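Notes on a season of bird banding, part two

The first half of the season went mostly to repairs, and I covered those in the last post. By October the nets were up on all eight lanes and we had a routine. I want to put down what we found about recapture rates in gray catbirds, along with some changes to the measuring protocol, before I forget the details.

The site is the same one as last year, the Gidey tract, a wedge of shrubby second growth between the creek and the old orchard. The nets run north to south except for lane 6, which bends to follow the ditch. Lane 6 also catches more than any two of the others combined. I used to put that down to the bend. Kedir Mekonnen thinks it is the pokeweed, and after this fall I agree with him. When the berries were gone the captures on lane 6 dropped to the same level as lane 5, and the bend had not moved.

We banded 300 new birds, all species. Of those, 43 were catbirds. The database for the site now holds 959 records going back to the first season, counting recaptures. It is a small data set, and anything I say about trends should be read with that in mind.

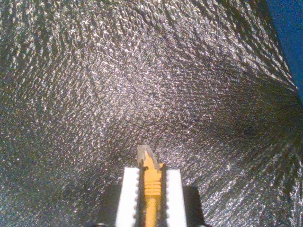

Wing chord is the measurement I worry about most. It is taken unflattened, from the bend of the wing to the tip of the longest primary, and two trained people can differ by a full millimeter on the same bird. In a catbird, a millimeter matters if you want to say anything about age or sex. Last year Ebise Weldu and I each measured a subset of birds without seeing the other's number. Her readings were consistently shorter than mine. The cause was my thumb. I was pressing down slightly on the coverts, which flattens the wing and adds length.

This year I changed grip and we repeated the test. The offset shrank, though there is still a little of it. I have left last year's numbers in the file as recorded and added a column for who held the rule. Correcting old data with a fudge factor is tempting, but the pressure of my thumb was not constant, so no single factor would be right.

Fat scoring is worse. We use the usual scale, blowing the feathers aside and looking at the hollow of the wishbone. A score of 2 and a score of 3 are hard to tell apart at six in the morning with a headlamp. Fasil Fikre made a reference card with drawings of the furcular hollow at each level, and it hangs from the scale stand. I would recommend it to any station with more than one scorer.

The scale itself was replaced in September. The old Zurner drifted as it warmed up and had to be zeroed between birds. The new one is a Jumness, reads to a tenth of a gram, and holds zero for a whole net round if it is kept out of the wind. We check it against a brass weight at opening and closing. 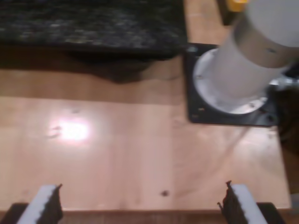
Now the recaptures. Catbirds are faithful to stopover and breeding sites to a degree that still surprises me. Of the birds banded here in earlier seasons, several came back to within one net lane of where they were first caught. One female, banded as a second-year bird, was taken on lane 3 in the spring and again on lane 3 on a Tuesday at the end of the season, with a brood patch recorded in between. Her wing was one millimeter shorter than at banding. Some of that is feather wear and some, I suspect, is my thumb.

Molt is the other item. Hatch-year catbirds replace only part of the greater coverts in their first fall, and the limit between old and new feathers can be used to age them. In good light the retained outer coverts look browner and more loosely built. In poor light everything on a catbird is gray. We had six birds this season that I could not age with confidence from the wing alone. Eye color helped with four of them, since young birds have a duller, grayer-brown iris and adults a deep chestnut. The remaining two went in as unknown. Kamol Siriwan argued for calling one of them an adult, and he may well be right, but a doubtful age in the database does more harm than a blank.

Things to change for next year:

Lane 2 needs to move about one pole length east, out of the morning sun. The birds see the net by eight and go over it.

Bags should be washed weekly. We let this slide in the busy stretch.

The data sheet needs a separate box for time of extraction. At present we write down the time of the net round, and on a heavy morning the two can be far apart. That matters for the weights, because a bird loses mass while it waits.

Trinidad Ocampo has offered to enter the paper sheets over the winter, with a second person reading the numbers back. When that is finished I will run the return rates properly and compare them with the Wilari station upstream, which uses the same mesh size but opens an hour later than we do. The difference in opening time will have to be dealt with first, probably by dropping our first net round from the comparison.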